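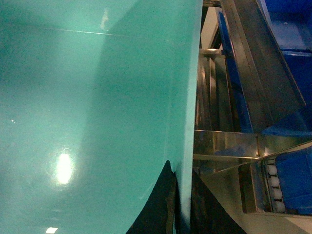

Bretness robotics club spends its summer on the packing floor

Posted 01/08/2023

The long school break is usually a quiet stretch for the robotics club at Bretness, but this July the students hardly had a free afternoon, and from what we hear they wouldn't have wanted one. The club has been working on its biggest project so far, a robot arm that has to find its way around real factory machinery, with steel rails, blue panels and shiny surfaces that bounce the ceiling lights straight back into its small camera.

The project goes by the name of Rollari (there was a long and cheerful vote on that one, and we are told the runner-up is best forgotten). It grew out of a visit last year to Hovland, the packing firm just outside town, where the students fell in love with the machines and came home with far more questions than their teachers could answer. Hovland kindly invited them back, and set aside a corner of the hall where they could work without getting in the way of the shifts.

Most of the effort has gone into the camera that sits by the gripper. Glare has been the great headache of the summer, and the students have spent many happy and not so happy hours changing the angle of the arm, moving it a little, saving the picture and going back to the laptop to see what the program made of it. By the end of the month they had gathered 1,842 pictures, and 306 of those had been sorted and labeled by hand, mostly over pizza!

The younger members have had plenty to do as well. They learned how to move the arm slowly and safely with the hand controls, and they wrote up the club notebook each day, drawings and all, so that next year's group can pick up where this one leaves off.

Money for the parts came from the spring bake sale and raffle, which brought in almost $1,238, and the club would like to thank everyone who bought a ticket or a slice of something.

Next up is the Flosard student challenge this fall, where Bretness will enter 2 teams for the first time. Families and neighbors are warmly invited to an open evening at the school before then, with a chance to try the controls. New members are welcome all year, and no experience is needed.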